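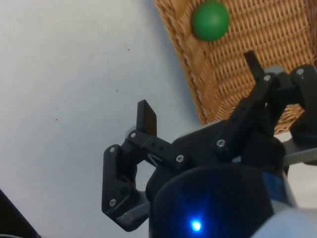
Farida wrote after the last session that she had enjoyed the selkie stories but could not see why the course treats them as fantasy fiction at all, when the people who first told them may have taken them as fact. Her objection is a fair one, and these notes begin with it.

Unit 4: The Stolen Skin

For this unit, a tale of transformation is any story in which a character moves between human and animal form and keeps one mind in both. Belief is a separate question. A modern writer who borrows the selkie is working with a plot, and the plot can be studied on its own terms.

The basic pattern is short. A seal comes ashore, removes her skin, and becomes a woman. A man hides the skin and marries her. Years later she finds it and returns to the sea. Most versions leave the children on the beach.
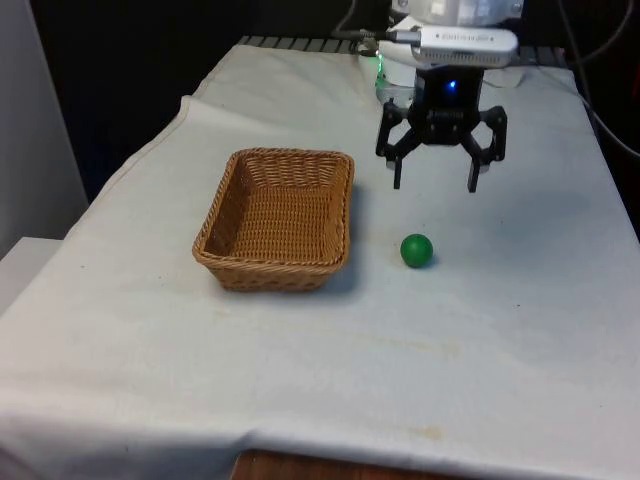

Retellings tend to change one of these steps and leave the others alone. In the set novel, Ristia, the theft is moved to the final chapter, so the marriage is free and the loss comes late. The short story "Zellance" gives the skin to a daughter, who must decide whether to return it.

Points to note while reading

Who tells the story? An account from the husband and an account from the wife are seldom the same tale.
Where is the skin kept, and who knows?
What does the character remember of the other form?

Students should mark the passages they would cite. Page 44 of the novel — the first scene at the harbor — and pages 69 to 71 will be discussed in detail.

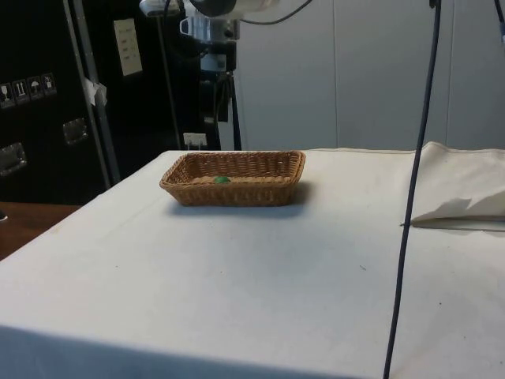 Mahmoud Benmoussa
Lecturer, Fantasy and Folklore in Fiction

Written work

The response paper compares one traditional version with one modern retelling. A plot summary should take up no more than a paragraph. Quotations are to be given with page numbers from the course edition, which runs to 171 pages.

Papers are due November 28, 2018, at the office in Room 501. Late papers are accepted only by prior arrangement.

Reading for the next unit: the opening two chapters of Sketen, in which the wolf speaks first.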